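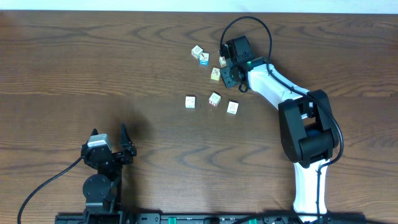
Looking after a bench arm: tips from the Grumis workshop

Posted by Capucine Ferrand, 10/8/25

We keep a tabletop arm cell in the back half of the Flostudham workshop, and most of what goes wrong with it is dull. A screw backs out, a cable gets tugged, somebody leans on the rail. These are the notes I give to anyone who is going to use it, tidied up a little. They should suit most small arms that bolt to a rail at the edge of a table.

Before you touch anything

Switch the power off at the wall strip and hold the upper link while you do it. Our arm drops when the motors let go, and the gripper will hit the table if you don't have a hand under it. Lower it until the fingers rest on a folded towel.

Read the last page of the logbook. If the person before you wrote "elbow noisy" you want to know that before you start taking covers off.

The rail

Check the rail bolts first, every time. A loose rail feels exactly like a bad calibration, and I once spent most of July chasing a calibration fault that was one bolt. Push the base of the arm sideways with your palm. If you feel any click or give, tighten the bolts a little at a time, working from the middle out to the ends.

Don't overdo it on a wooden table. The wood crushes under the clamp and the rail ends up lower on one side. A strip of thin rubber between the clamp and the wood helps, and it keeps the finish from getting marked.

Wipe the rail with a dry cloth. No oil. Ours isn't a sliding rail and oil only collects grit.

Cables

Leave slack at every joint. The cable near the gripper needs a loop big enough that the wrist can turn all the way both ways without pulling on the plug. Same at the elbow, where a cable that wraps the joint will wear on the inside of the bend, where you can't see it. Run a fingernail along it with the power off. If the jacket feels rough or flat, change the cable.

Use hook-and-loop straps on the links. Zip ties are fine on the fixed part below the table but they cut into the jacket anywhere that moves.

Label both ends of each cable. Masking tape and a pencil will do, though it falls off after a year or so.

When a plug won't seat, look into it with a flashlight before pushing harder. Bent pins can sometimes be eased back with a wooden toothpick.

Gripper fingers

Clean the fingers with a damp cloth and a drop of dish soap, then dry them. Alcohol made the pads on our old Zorkmont gripper go hard and shiny, and they stopped holding anything smooth.

Close the fingers on a slip of paper and pull. It should drag evenly from the tips to the root. If it slides out at one side, the fingers are out of line, so loosen both screws, close the gripper gently on something square, and tighten again. A child's wooden block is a good square thing for this, and cheap to replace.

Check the finger screws after every 19 hours of running. That number came from our own log and yours may be different. Thread locker is all right on metal into metal, the blue kind, one small drop. Keep it off plastic, which it can crack.

Joints

Move each joint slowly by hand with the power off. You are feeling for a gritty patch or a spot where it catches. The elbow carries the most load and usually goes first. On ours the gears were changed at 1017 hours, and looking at the old ones I would have done it sooner.

If a joint is warm enough that you don't want to keep a finger on it, stop and let it rest. Then look for what it has been fighting - normally a tight cable or a gripper told to squeeze harder than it needs to.

Starting up again

Clear tools off the table. Set the arm near its rest position by hand before the power goes on, and keep your other hand away from the elbow, where fingers get pinched.

Run the slowest test program three times through. Listen on the first pass and watch the cables on the other two. If everything is fine, write the hours and your initials in the log and put the hex keys back in the Su tin, smallest at the left.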